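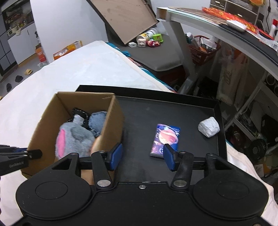 Serpil Tatlı
개폐값이 멈춘 기록은 원인이 밝혀질 때까지 재생 대기열에서 전부 제외하여 주시기 바랍니다. 장갑 끝이 물린 데 그쳤다고 하여 경미한 사안으로 분류할 수는 없습니다. Kovis 셀의 재생 시험도 본 게시판에서 회신이 정리될 때까지 보류할 것을 요청드립니다.

Lizelle Jacobs (작성자)
요청에 동의하며, 대기열은 이미 잠금 처리하였습니다. 메일로만 전달받으신 분들이 계시므로 경위를 다시 기재합니다.

5월 7일 오전, Kovis 셀에서 Larkia 과제의 상자 작업 기록을 로봇 팔로 재생하던 중 오른쪽 손가락이 예고 없이 닫혔습니다. 당시 작업자는 트레이 위의 상자가 밀린 것을 바로잡기 위하여 울타리 안쪽으로 손을 넣은 상태였습니다. 장갑의 검지 끝이 패드 사이에 물렸고, 옆에 있던 동료가 비상정지를 눌렀습니다. 부상은 없습니다. 장갑은 봉투에 넣어 보관하고 있습니다.

재생에 사용된 기록을 확인한 결과, 손으로 드는 그리퍼의 개폐값이 '열림'에서 갱신되지 않다가 한 번에 '닫힘'으로 바뀌어 있었습니다. 팔은 그 값을 그대로 따랐습니다. 같은 묶음의 기록 100건을 대조하였더니 33건에서 동일한 형태의 멈춤이 나타났습니다. 영상에서는 패드가 정상적으로 움직이는데 수치만 고정되어 있습니다. 위치와 자세 값에는 이상이 없습니다.

Bonifacio Paredes
경위 공유에 감사드립니다. 정비 담당으로서 의견을 드립니다.

개폐 센서의 커넥터 접촉 불량을 우선 의심하고 있습니다. 링크가 크게 벌어진 자세에서 내부 배선이 당겨지면 신호가 끊길 수 있으며, 수신 측은 마지막 값을 유지하도록 설정되어 있습니다. 멈춤이 모두 '열림' 쪽에서 시작된다는 점이 이 가정과 부합합니다. 지난 1월에 Sarıgül 작업실에서 반납된 장비에서도 커넥터 걸쇠가 덜 잠긴 사례가 있었습니다. 해당 장비는 교체 후 재발 보고가 없었습니다.

장비를 개봉하기 전까지는 전원을 넣지 말아 주십시오. 커넥터를 뺐다가 다시 꽂는 것만으로 증상이 사라지면 원인을 확인할 방법이 없어집니다.

Định Tăng
접촉 불량이라는 의견에는 동의하기 어렵습니다.

배선이 원인이라면 한쪽 그리퍼에서만 나타나야 할 것입니다. 그런데 제가 열어 본 기록에서는 좌우 값이 같은 시각에 멈추고 같은 시각에 풀립니다. 두 장비의 커넥터가 동시에 끊기고 동시에 붙었다고 보기는 어렵습니다. 기록 프로그램인 Tatero가 개폐값을 저장하기 전에 두 장비의 시각을 맞추는데, 시각 차이가 한계를 넘으면 새 값을 버리고 이전 값을 반복하여 씁니다. 경고는 로그에만 남고 화면에는 표시되지 않습니다.

로그 파일을 함께 올려 주시면 판단이 가능하겠습니다. 변환이 끝난 파일에는 이 경고가 포함되지 않으므로 원본이 필요합니다.

Bonifacio Paredes
좌우가 동시에 멈춘다는 점은 확인하지 못하였던 내용입니다. 다만 열어 보신 기록이 몇 건인지 밝혀 주시기 바랍니다. 일부 기록에서는 오른쪽만 멈춘 것으로 알고 있으며, 사고 당시 재생된 기록도 오른쪽만 해당합니다. 프로그램 한 가지로 설명이 끝난다고 보지 않습니다.

Định Tăng
15건을 열어 보았습니다. 그중 오른쪽만 멈춘 것은 없었습니다. 사고 기록은 접근 권한이 없어 보지 못하였습니다. 권한을 부여받는 대로 확인하겠습니다.

Lizelle Jacobs (작성자)
사고 기록과 원본 로그의 열람 권한을 두 분께 부여하였습니다. 문의가 있었던 작업 배치도 아래에 첨부합니다. 상자는 트레이의 왼쪽에 두고 오른쪽은 물건을 내려놓는 자리로 사용합니다.

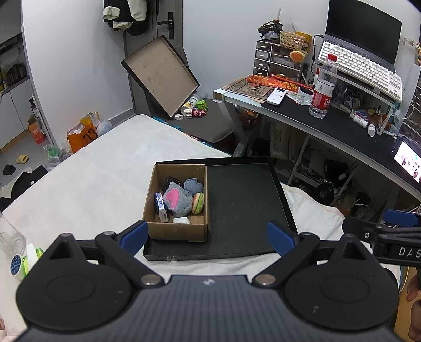

상자와 트레이 작업 배치. 그리퍼의 청색 패드가 벌어진 상태.

Muammer Yazıcı
두 분의 논의와 별도로 안전 측면에서 지적할 사항이 있습니다.

센서가 원인이든 Tatero가 원인이든, 잘못된 값이 들어왔을 때 팔이 전속력으로 손가락을 닫은 것은 셀의 문제입니다. 개폐 명령의 변화율에 제한이 걸려 있었다면 작업자는 손을 뺄 시간이 있었을 것입니다. 또한 재생 중에 울타리 안으로 손을 넣을 수 있었다는 사실 자체가 가장 무거운 사항입니다. 출입부의 연동 스위치가 당시 어떤 상태였는지 경위서에 기재되어 있지 않습니다. 보완을 요청합니다.

Lizelle Jacobs (작성자)
지적이 타당합니다. 연동 스위치는 우회 상태였습니다. 상자 위치를 자주 고쳐야 하여 준비 단계에서 우회 키를 사용하였고, 재생을 시작할 때 원위치하지 않았습니다. 우회 키 사용 기록부에는 기재가 없습니다. 최초 경위서에서 이 부분을 누락한 책임은 저에게 있으며, 수정본을 제출하겠습니다.

Bonifacio Paredes
우회 키에 관하여는 현장의 사정도 함께 적어 주시기 바랍니다. 트레이가 받침 위에서 미끄러져 상자를 다시 놓아야 하는 일이 반복되었고, 출입문을 열 때마다 팔이 원점 복귀를 거치므로 작업이 길게 중단됩니다. 고정구를 요청한 문서가 접수된 뒤 회신이 없었습니다. 작업자 개인의 부주의로만 처리된다면 동의할 수 없습니다.

Muammer Yazıcı
개인의 부주의로 처리할 의도는 없습니다. 그러나 중단 시간이 길다는 것은 우회의 사유로 인정되지 않습니다. 고정구 요청 건은 문서 번호를 알려 주시면 제가 직접 확인하겠습니다. 우회 키는 오늘부로 회수하여 안전 담당 부서에서 보관합니다.

Định Tăng
사고 기록을 확인하였으므로 앞서 드린 의견을 일부 정정합니다.

Bonifacio Paredes 님의 말씀과 같이 사고 기록에서는 오른쪽 값만 멈추어 있습니다. 원본 로그에는 해당 구간에 시각 차이 경고가 없고, 오른쪽 장비의 수신 끊김이 3회 남아 있습니다. 반면 제가 먼저 열어 본 기록들의 로그에는 모두 시각 차이 경고가 있습니다. 서로 다른 두 가지 결함이 같은 모양으로 나타난 것으로 판단합니다. 두 경우 모두 Tatero가 마지막 값을 유지하면서 그 사실을 파일에 표시하지 않았습니다.

유지된 값에 '무효' 표시를 붙이는 수정본을 준비하고 있습니다. 변환기는 무효 구간이 있는 기록을 거부하게 됩니다. 보간으로 메우는 방안도 제안되었으나 채택하지 않을 생각입니다.

Serpil Tatlı
보간 방안을 처음부터 배제하는 것에는 이견이 있습니다. 학습용으로만 쓰고 재생에는 쓰지 않는 기록이라면 짧은 끊김까지 전부 버릴 이유가 충분하지 않습니다. 수집에 참여한 인원의 작업 시간도 고려하여야 합니다. 재생용과 학습용의 기준을 나누어 문서화하는 방안을 검토하여 주십시오.

Định Tăng
기준을 나누는 것은 가능합니다. 다만 학습용 기록이 나중에 재생용 폴더로 옮겨진 전례가 있으므로, 무효 표시는 용도와 관계없이 남겨 두겠습니다. 학습용에서의 처리 방법은 별도 글에서 논의하기를 제안합니다.

Bonifacio Paredes
오른쪽 장비를 개봉하였습니다. 커넥터 걸쇠는 잠겨 있었으며, 이 점은 제 예상과 다릅니다. 대신 커넥터 뒤쪽에서 피복이 눌린 전선 한 가닥을 확인하였습니다. 링크를 끝까지 벌리면 도통이 끊기고 조금 오므리면 다시 붙습니다. 배선 경로를 바꾸고 같은 형식의 장비를 모두 점검하겠습니다. Sarıgül 작업실 보유분도 회수 대상에 포함합니다.

Lizelle Jacobs (작성자)
현재까지의 조치 사항을 정리합니다.

재생 대기열은 잠금 상태를 유지합니다.
멈춤이 확인된 기록은 격리 폴더로 이동하였으며 삭제하지 않습니다.
Kovis 셀의 손가락 개폐 속도 제한은 Muammer Yazıcı 님의 확인 후 적용합니다.
트레이 고정구는 긴급 건으로 다시 신청하였습니다.
수정 경위서에는 우회 키 사용과 고정구 요청의 경과를 모두 포함합니다.

Muammer Yazıcı
한 가지를 추가하여 주십시오. 속도 제한을 적용한 뒤에도 사람의 손 대신 시험봉으로 물림 힘을 측정하여야 하며, 측정 결과가 제출되기 전에는 셀의 재가동을 승인하지 않습니다. 고정구 신청 문서는 찾았습니다. 담당 부서가 잘못 지정되어 반려 통지 없이 보류되어 있었습니다.

Lizelle Jacobs (작성자)
추가하였습니다. 시험봉은 Sarıgül 작업실에 있는 것을 대여하겠습니다.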